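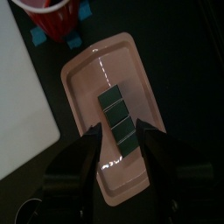 I have wanted a proper home for my game pieces for years, and I finally have one! Anybody who has played Plesholm knows the problem. You get the walls out, you get the towers out, somebody reaches for the chips and the whole supply goes skating across the table (mine is nearly black, so anything dark that lands on it vanishes until you put your elbow on it). A pinkish-tan tray with a raised lip has fixed that for me, and I'm a little bit in love with it. Four dark green blocks in a row down the middle look so good against that color that I left them there all evening before I could bring myself to play with them.

The blocks are my hedges. In the rules they're called borders, but Zhuoran Jiang called them hedges the first time we played and now I can't call them anything else. They're plain matte green on top, no printing, and I like that so much better than the cardboard strips from the old set. Those had little leaves drawn all over them and you could never tell which way up they were supposed to go.

I went through a few other ideas before the tray. Cereal bowls were too deep. A muffin pan was great for sorting and terrible for getting anything back out (try pinching one small block out of a muffin cup with cold hands). Then in September I was at Bednarek, the housewares place near the bus station, looking for a butter dish, and there was a stack of these by the register for 6 dollars each. I bought one, went home, tried it, and went back the next morning for another!

What makes it work is how shallow it is. Your fingers can get flat against the floor and slide a piece up the side, and the rounded corners mean nothing gets wedged. The floor is shiny, so under my lamp it throws little bright streaks all over the place, and I know that would drive some people nuts. I think it's pretty. If it bothers you, a piece of felt cut to size would take care of it.

I line the hedges up end to end before we start, never perfectly straight, and whoever's turn it is just takes from the bottom of the row. It has sped up our games so much. We got through a full seven rounds last time and still had time for tea.

Next up is the Hundis box, which is a much bigger mess: 100 tiny discs in one plastic bag with a hole in it. I'm thinking of using the second tray for those, or maybe something with a lid. If you've found a good lidded one, please tell me in the comments, I want to see it!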